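Fitting by measurement: the Stadell workroom on lasts, widths and returns

Stadell sells dress shoes by mail and fits them in one room over its stockroom, by appointment, from 9 in the morning. The fitter who runs the room trained as a last maker at Drilurik and moved to retail when the Drilurik shop closed its bespoke side. She agreed to talk on the condition that the conversation stay on fit. Styles, she said, are someone else's department.

Her first point concerned length. Most customers arrive knowing one number, and that number describes the whole foot from heel to longest toe. "I write it down and then I measure heel to ball," she said. "Two people with the same overall length can have the ball joint in quite different places. The shoe bends where the last says it bends. If your foot bends further forward, the heel lifts."

The room keeps a card for every foot measured, left and right recorded separately. There are 1658 cards so far. Each one carries overall length, heel to ball, ball girth, instep girth and heel width, all taken standing. Seated figures are added for customers who report swelling by evening. She prefers appointments after 3 p.m. for those people and will move a booking to get one.

Asked how much difference between left and right is normal, she said a difference of 2 mm in length is ignored in a laced shoe. In an open-backed or slingback style she fits the shorter foot first, then checks the longer one for toe room. "A lace takes up slack. A strap takes up a little, and only at the back. It does nothing for the forefoot." 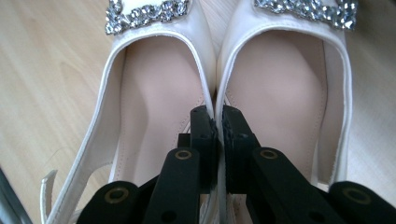 Pointed lasts take up most of her correspondence. The usual complaint is that the toes are squeezed, and the usual remedy customers try is a longer size. She considers this a poor trade. The extra length moves the widest part of the shoe forward of the ball joint, the foot slides down into the narrow section, and the squeeze returns with a loose heel added. On a well-drawn pointed last the taper starts past the toes. The distance past the toes is called the toe allowance, and Stadell specifies 15 mm on its current pattern.

That pattern came from Skulia, which cuts the lasts, and was revised after the first season. The ball girth was increased and the heel seat left alone. "The old heel was fine," she said. "People asked for a wider shoe and meant a wider front. If you scale the whole last up, you lose the heel."

Uppers received less attention than I expected. Leather gives across the ball within a few wearings. Woven fabrics give much less, and she fits them as though they will not give at all. She does not use stretching spray on fabric and does not recommend that customers try it at home.

The measuring itself is done with a tape, a sliding gauge and a sheet of paper. Stadell tested a scanner supplied by Stojanovska over a run of 149 feet. The length figures agreed with hers. The girths did not, because the scanner applied no tension and a tape does. She still uses the scanner for length and takes every girth by hand.

Returns are logged by reason, with heel slip and forefoot pressure kept as separate codes. Before September they shared one code, marked "size", and she could do very little with it. Customers who return a pair are now asked where on the foot the problem was felt and after how long. The answers go on the same card as the measurements, and the card is pulled before a replacement is sent.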